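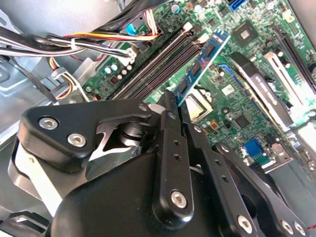
No. 49, page 2

Search the diary Enter keywords Go

May, written up in the kitchen at half past ten at night

What a day! I'm going to get all of it down before I sleep, even the dull bits, and the dull bits come first: the early bus from Osow was full, I stood the whole way to Zolwood with my bag between my feet, and it rained hard enough that the man at the court door let us wait inside the first set of doors. There was a queue! For a hearing about interpreters! Two years ago I sat in the public seats for the first of these and had them to myself apart from a student eating crisps.

The question for the judges was whether a person who can't follow their own trial has had a trial. Put like that it sounds simple, but the papers ran to four boxes, and Assunta Bassi had them on a little trolley with a squeaking wheel. She was acting for the people whose cases went through on the telephone line, the one run by Zondero, where you get a voice from a speaker on the clerk's desk and hope that it speaks your kind of the language. There are 49 of them. Some lost a licence and some went to prison, and one woman from Pap signed away her tenancy thinking she was agreeing to a new date.

I'd read the woman's statement beforehand, so I thought I was ready for it, and I wasn't. Bassi read it out without any performance at all, just the words in order. "I said yes when the voice stopped." She read that line, turned the page and went on to the next paragraph. I wrote it inside the cover of my notebook where I'll see it every time.

The government's side had a better morning than I'd expected, I must admit. Their barrister said the phone line had let courts in small towns hear cases that would otherwise wait for months, with people locked up while they waited, and that's a fair point. I've seen that waiting myself. One of the judges (the one on the left, with the fountain pen) liked it too and asked two long questions. Then she asked a third one, how a defendant was meant to tell the court that he couldn't understand the interpreter, if the only way of telling the court was through the interpreter. There was quite a silence. I underlined it so hard I went through the paper.

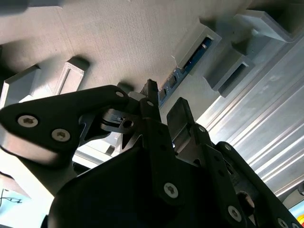
Slim black tip beside the blue circuit board.

Lunch was a cheese roll on the steps with Etelka Bakos, who has interpreted in that building for longer than I've been going to it. I'd only ever seen her at work, so it was lovely to hear her speak for herself! She told me the hardest word she has to carry across is "caution". In her mother's language you have to choose between a warning and a kind of carefulness, and the police mean neither. She used to stop and explain it to the bench each time, and some magistrates thanked her and some looked at the clock. She was due to give evidence at two and she was nervous. I gave her my apple.

She was wonderful. I know I'm not neutral about this but she was. They asked how long she could work before she began to make mistakes and she said half an hour, with a proper break after it, and that anyone who claims more is guessing. The record from one of the phone cases shows a single interpreter going on for a whole morning. The fountain pen wrote that down.

I should also put in, for my own sake, that the petition was handed over at the side door during the break, all 3000 names. I did the Osow market stall for it, so a fair few of those were collected by me in a wet anorak. Seeing the boxes go through the door gave me a real lift. It went in without a photograph or a speech, the usher signed for them and went back to his tea.

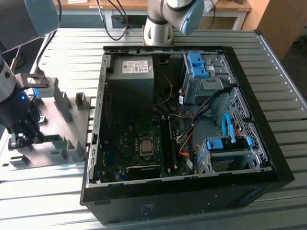 The open tower, on its side on the slatted table.

The afternoon was nearly all law. I love this part and I know I'm odd. They went back and forth over whether the cases should be reopened one at a time, with each person applying for themselves, or all together by order of the court. Bassi wants all together. Her reason is that a letter inviting someone to apply would be sent in English — she held up the draft, and it was, every word of it. A laugh went round the public seats and the presiding judge let it go.

No ruling today. They've said it will come in writing and the lawyers will get it the afternoon before the rest of us. Bassi wouldn't guess when I caught her by the lifts, but she was smiling, and she stopped to talk to the woman from Pap for a good long time with Etelka standing between them, putting it across in both directions.
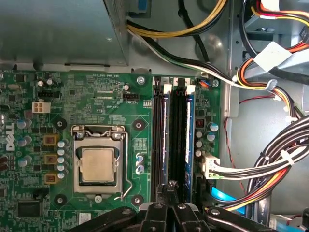
Things to do before the ruling

Type up my notes while I can still read them, the third question first.

Ask Etelka if she'd come and talk to our group in Osow. The room over the library holds 50 and I think we could fill it! She can have a whole bag of apples.

Find out whether the Zolwood court keeps recordings of the phone hearings or only the clerk's notes. Bassi's junior thought recordings, the usher thought notes.

Dry the anorak. Return the library's book on fair trials, which is late, and take it straight out again if they'll let me, as I've got two chapters to go.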